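4. What people called the in-between colours

4.1 Talking over the wool bins

I had promised myself this section would be short, and then I listened to the recordings again. People talk beautifully about colour when they're trying to buy wool! So I'm going to go through the conversations at some length, partly for the numbers (such as they are) and partly for the pleasure of it, before I get back to the question from section 2, the one about what we do with a colour that sits between two names.

To recap, the talk was gathered at the Sawatzky wool shop in Plandusmont, across one August, from 40 customers who had agreed to be recorded while they chose. I stood at the far end of the counter with a notebook. Chaimae Radwan did the same job on the days I couldn't be there, and her handwriting is a good deal better than mine, so where our notes overlap I have used hers. The wool itself was mostly the Vatis range, sold by shade number only, and that suited us down to the ground. A ball of Vatis gives you no help at all. There's no "Duck Egg" or "Stormy Sea" on the band, and a customer who wants to tell the shop assistant which one she means has to come up with something herself.

What she comes up with is very often a thing and hardly ever a plain colour word. We wrote every description onto a card, one card each, and ended up with 500 cards. I spread them over my living room floor and moved them about for most of a fortnight, which my family put up with. The piles that came out of this were colour words with something stuck on the front (pale, dark, dusty, proper), things (custard, putty, school jumper), and then a third lot that I kept wanting to call moods and have in the end called "sayings", for want of anything better. "A bit Sunday afternoon" is a saying. So is "what my aunt would call practical".

I should say that the piles leak. "Mustard" is a thing and has been a colour word for so long that I don't believe anyone using it pictures the jar. "Putty" I put with the things, and Chaimae put it with the colour words, and we never did settle it. She has used putty on a window, I haven't, and you'd think that would push us the other way round. In the tables I've gone with her sorting wherever we differed, simply so that one person's ear runs all the way through.

4.2 Pale shades and the trouble with "light"

Pale colours caused the most talk by a long way. If somebody wanted a bright red they asked for a bright red, got it, paid, and I had nothing to write down. Pale blues, on the other hand, could go on for ten minutes and pull in everyone else in the shop. The words "light" and "pale" look as though they ought to be doing the same job, and in our cards they aren't. "Light" mostly turned up in comparisons. A customer would hold two balls side by side and say this one's lighter, or have you got it in anything lighter. "Pale" was used of one ball on its own, held up to the window, often with the head tipped to one side. It seems to say something about the colour's character, as if paleness was what the colour was like as a person.

Several customers had firm views about this. One told me that light blue is for boys' cardigans and pale blue is for bathrooms, and she wouldn't be moved. Another said that pale meant there was grey in it. I went back through the pale cards with that in mind and I think she may be on to something, at least for the blues and greens. With the yellows it falls apart straight away. A pale yellow, in Plandusmont, is a clean one with a lot of white in it, and as soon as any grey gets in people start saying "straw" or "string" or, once, "old piano".

Then there's "baby" as a front word. I had expected heaps of it, wool shops being what they are. There was far less than I'd thought, and it was used rather warily, as a sort of warning to the assistant. "Pale, but not baby" came up again and again, from customers of every age. One man, choosing for a blanket, said he'd like a blue that a grown-up could sit under.

Grey has its own difficulties. Our customers had very few things to compare it to: slate, pencil, pigeon, pavement, and after that they ran dry and fell back on "light grey", "mid grey", "dark grey" like steps on a ladder. I find this odd. The town is full of grey (the harbour wall alone must have a dozen sorts) and people who could split yellows into custard, butter, lemon curd and primrose without stopping for breath had next to nothing to say about it. Chaimae thinks it's because we eat yellow things. It's the best suggestion I've heard, and it would account for the browns too, where toffee, tea, gravy and digestive biscuit all turned up.

4.3 Who says what

I was asked at an early reading of this paper whether the older customers used more thing-words. They did, a little. Those over 55 were quicker to reach for food and for cloth (ticking, flannel, candlewick), and the younger ones were quicker to reach for rooms and for paint. I wouldn't hang much on it. Plenty of people had come in with a mother or a daughter, and you could hear the words being passed back and forth like a plate of sandwiches. By the time a pair had been in the shop a while they were both saying "oatmeal" and neither could have told you who had started it.

That passing about is, to my mind, the most interesting part of the whole study, and I'm cross with myself for not having planned for it. We had set things up as though each customer arrived with a full bag of colour words and took them out one by one for us to write down. Listening back, a great many of the words were made on the spot, between people, and were gone by teatime. There was a dull pinkish brown, Vatis shade 10, that got called "plaster" by a woman near the door. Her friend said yes, plaster, wet plaster. The assistant said wet plaster to the next customer, and for the rest of that morning it was wet plaster to everybody in the shop. By the next day it had vanished. Chaimae's notes have the same shade down as "inside of a shell", and later on "tinned salmon, but kindly".

I had meant to compare all this with the haberdashery at Bukwood, where the same range is sold with the shop's own names written on little tickets. We did get one visit in. It wasn't enough for a proper comparison and I won't pretend otherwise, but I'll report that customers there read the ticket aloud, agreed or disagreed with it, and then bought or didn't. Disagreement was lively. A green ticketed "Fern" was called a disgrace to ferns. What we didn't hear, at least while we were there, was anybody making up a name from scratch. It looks as if a ticket, even a bad one, gives people something to push against, and once they're pushing they don't go wandering off towards tinned salmon.

4.4 Green, and one word for many

Green deserves a few lines to itself. It was the colour where the plain word did the most work. Customers said "green" and meant it, for shades I'd have called anything from pea to bottle, and they added a front word only when two greens were lying next to each other. With one green on the counter it was just the green one. I'd guess we all do this at home. You ask someone to pass the green bowl, and it could be any green under the sun, as long as the others on the shelf are blue.

Blue doesn't get the same treatment. Even with a single blue on the counter, people wanted to say which blue, and would have a couple of goes at it if the first didn't please them. Navy was the exception, being so settled that it hardly counts as a blue any more. The same habit crept into our own write-up. Reading through the drafts I noticed that I'd written plain "green" nearly every time and "pale blue", "mid blue" or "greyish blue" wherever a blue came up, and Chaimae had done just the same, without either of us having talked about it. The caption to Figure 3 has both habits in it, and I've left it as it was first written.

Figure 3. Robot arm with pale blue joint caps and a black gripper, over a light grey table with a green tray. Computer render.

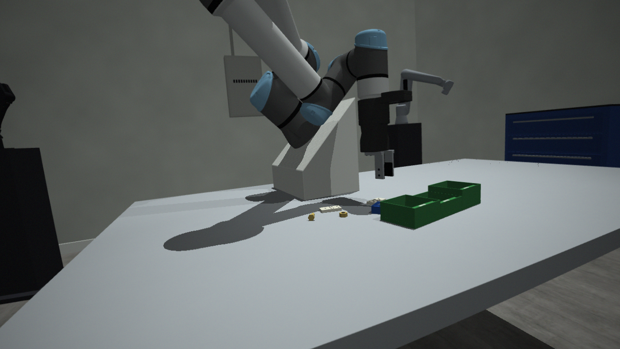

So if I were starting again I'd spend far more of the month on blue and green and leave the browns for another year. I would also sit nearer the door. The best talk happened there, with people on their way out and holding the bag open to show somebody who was on their way in, and from the far end of the counter I could only catch the half of it. Chaimae moved her stool to the doorway in the last week, and her cards from those days are twice as full as mine. They make up most of the material in section 5, where I look at what happened when customers came back for a second ball and had to ask for it by whatever they had called it the first time.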